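Home | Issues | Authors | Search

2019-10-31
By Jadwiga Laskowska and Oana Munteanu

4.2 What stays on the coffee table

I went into the Pramano visits expecting the kitchen to be where things piled up, and I was wrong. People kept walking me straight to the living room! We saw 8 homes in August, and in most of them the talk (and the tidying) circled back to the coffee table. Sharon Urio, who coded the interviews with me, started calling these items "parked" – things that have a proper home somewhere else but never quite get sent back to it.

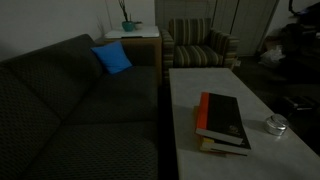

Figure 3. Living room with sofa, armchair and coffee table.

Parked things behave differently from clutter, at least in the way people talk about them. Clutter gets apologized for. Parked things get defended, sometimes pretty fiercely, and books were defended most of all. A short stack like the one in Figure 3, two books with a little round tin next to them, was what our participants tended to call "tidy enough", and I'd have said the same about my own table. Add mail or a charger and the wording changed right away.

The sofa pillow was another matter. Five households told us they straighten pillows before guests come and leave the table as it is, which fits what Kokkonen found in his longer diary study (around 700 entries). I come back to pillows in 4.3.

Last updated: 2 weeks after first posting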